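Walking Tours and the Small Historic Town
Course handout 4: Planning a guided walk in Irkum
Teacher: Hajnalka Kelemen
Version of 6 Nov 2024

Before you read

This handout belongs to the fourth meeting of the course for new town guides. Please read it before we go out, and bring it printed, because the phone signal in the lower streets is weak. In the third meeting we spoke about voice and where to stand. Now we speak about the route itself. Words that we will use often are explained at the end.

1. What is a route?

Many beginners make a list of the best buildings and then draw a line between them. The result is usually a walk that is too long, with two boring parts and one part where everybody is tired. I ask you to begin from the streets. Walk them alone first, at a slow speed, and write down where you wanted to stop. Only after this should you open the history book.

A route has stops and it has links. A stop is a place where the guide speaks and the group stands. A link is the walking between two stops. Guests remember the links more than we expect. In the evaluation forms from last September, the stair lane behind the Salt House was mentioned more often than the Salt House, and at the stair lane we say nothing at all.

2. The town in short

Irkum received its market right in 1514. From this year we have the oldest written list of the houses on the upper square. The square had a well, a weighing house and a court, and the weighing house is still standing. The lower town grew later along the river Sesosero, when the tanners were sent away from the square because of the smell. You will find that guests like the tanners very much. Do not give them all your time.

The two parts are connected by three ways:

The Long Stair, 132 steps, with a handrail on the left side when you go down.
The Cart Road, which is longer and has a gentle slope.
The stair lane behind the Salt House, which is narrow and has no light in the evening.

For a group with older guests or with a stroller we take the Cart Road. Do not ask the group to vote about it in the street. Decide this at the meeting point.

3. The model walk

This is the walk we will do together. It was first planned by Harriet Greenberg, and I changed the order of the second half.

Stop 1. Upper square, at the north side of the well. Welcome, names, length of the walk. Eight minutes.
Stop 2. The weighing house. Speak about the iron measure in the wall. Let the guests touch it.
Stop 3. Court steps. A short stop. There is traffic noise from the left.
Stop 4. Lindgren Gate. Here you tell the story of the fire. Stand inside the gate if there is wind.
Link by the Long Stair or the Cart Road.
Stop 5. Tanners' Row. Show the drying openings under the roofs.
Stop 6. The old ferry landing. The guests can sit on the wall.
Stop 7. Skumon chapel. End of the walk, with time for questions.

From the well to the ferry landing the distance by the Long Stair is short, but the height makes it feel longer. Please do not promise "only five minutes" to anybody.

The last link goes along the river. Between Stop 6 and Stop 7 you should walk at the back of the group for a moment and look who is slow. If two or more persons are slow, make your speech at the chapel shorter.

4. About the fire story

There are two versions. In the first version the fire began in a bakery near Lindgren Gate, and 153 houses were lost. In the second version it began in a stable outside the wall. The bakery version is in the town record, and the stable version was written down much later by a priest who did not live here. You may tell both, but you must say which one is from the record. When Auður Hafstein wrote the text for our leaflet, she used the words "according to the town record," and I think this is a good model for all of us.

Avoid sentences like "it is said that." The guest then asks "who says it?" and you have no answer.

5. Inside the weighing house 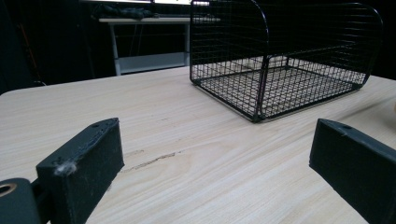
The weighing house is the only interior on our walk, and its difficulty is scale. Guests come in from a wide square and their eyes need some time before they can read a small room. Start with the floor plan, which is a simple rectangle, and then explain that the goods stood in marked fields so that the weigher could see at once whose turn it was. It helps to compare with something everybody has at home. Think of a black wire basket on a light wooden table: the bottom is a grid of thin rods, and the wood shows through every gap. The floor of the weighing house was divided in a similar manner, with narrow iron strips set in the boards, and each merchant paid for his fields. Say this in two or three sentences, then be silent and let the people look down. The strips can still be followed near the east wall.

The room is small. If your group is bigger than the limit at the door, divide it and ask one half to wait at the well. Priya Pettigrew keeps the key, and you must ask for it one day before.

6. Timing exercise

Do this exercise in pairs. One person is the guide and the other one holds the watch.

a) Give your Stop 2 text in four minutes.
b) Give the same text in two minutes. What did you remove?
c) Write your Stop 4 text with a maximum of 200 words. Read it aloud outdoors, near a street.
d) Walk the link from Stop 4 to Stop 5 without speaking. Write down what your partner looked at.

Bring the text from c) to the next meeting. Ezekiel Pettigrew will listen to it and correct the facts, and I will correct the delivery.

7. Rain plan

With light rain we keep the route and shorten Stops 1 and 6. With strong rain the Long Stair is closed for groups. Take the Cart Road and stop under the roof of the wood market, where you can tell the tanners' story before you reach their street.

Words used in this handout

Stop: a place where the guide speaks.
Link: the walk between two stops.
Market right: permission to hold a regular market.
Measure: here, an iron bar that shows the legal length for cloth.
Drying opening: a long opening below the roof, where the hides were hung.

Reading for meeting 5: the leaflet text, pages 3 to 9, and the copy of the house list. You do not need to learn the family names.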